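PROMOTIONAL PRODUCTS AND MERCHANDISE
Unit 6: Specifying a giveaway article
Handout, 19/09/2018
Tutor: Elvira Arango

Read before the seminar. Bring the Modadthorpe brief with you.

1. Terms

Article: the blank product before any branding is applied.
Decoration: the mark put on the article, by whatever method.
Print area: the largest flat or evenly curved zone the decorator will accept. It is always smaller than the visible surface.
Origination: the one-off charge for screens, plates or digitising. It is charged per colour and per position.
Overs and unders: the permitted difference between quantity ordered and quantity delivered. Check the supplier's terms before signing, as unders are a common cause of dispute at events with a fixed guest list.

2. Choosing a decoration method

Pad printing suits small curved articles such as pens and key fobs. Fine text holds well, but large solid areas tend to show pinholes.

Screen printing suits flat goods and textiles. Cost rises with each colour, so a two-colour logo should be tested in one colour before the budget is fixed.

Engraving has no colour and does not wear off. It depends on the base material: coated metal gives good contrast, bare aluminium gives very little.

Embroidery needs a minimum letter height. Small capitals below that height close up and cannot be read. Ask the decorator for a stitched sample — a screen proof is not enough.
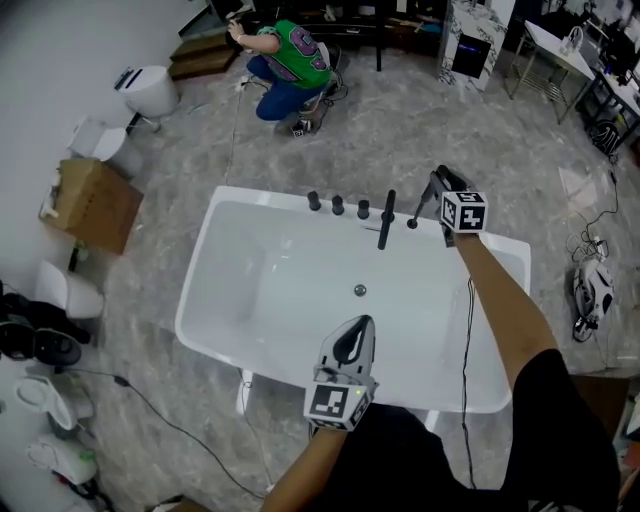
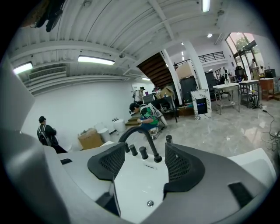
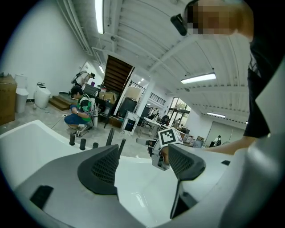 White and glossy surfaces.

3. Worked case: Modadthorpe

The client runs a weekend fair in October and wants an article for paying visitors. Quantity is 400. The shortlist came down to two suppliers.

Lullico offered a moulded key fob, pad printed on one side. Origination was charged once. Delivery was quoted from approval of the proof, not from the date of order.

Juteck offered a cotton bag, screen printed on both sides. Origination was charged twice, one charge per position. Lead time was up to 3 weeks.

Anselmo Betancur's costing sheet (handed out last week) compares the two on unit price alone. Rework it to include:
- origination
- carriage to the venue
- a pre-production sample
- storage, if goods arrive before the fair opens

The ranking changes once these are added. State at what quantity it changes back.

4. Artwork

Supply vector files with text converted to outlines. Give spot colour references and do not rely on a screen match. Where the article is dark, state whether a white underbase is wanted, and expect it to be charged as a further colour.

Proofs must be checked for spelling, position, size in millimetres and colour reference. Approval passes liability to the buyer.

5. Tasks for next week

a) Complete the revised costing.
b) Write a one-page specification for the Shen umbrella, covering print area, method and packing.
c) Read the section on product safety marking, with attention to articles likely to be given to children.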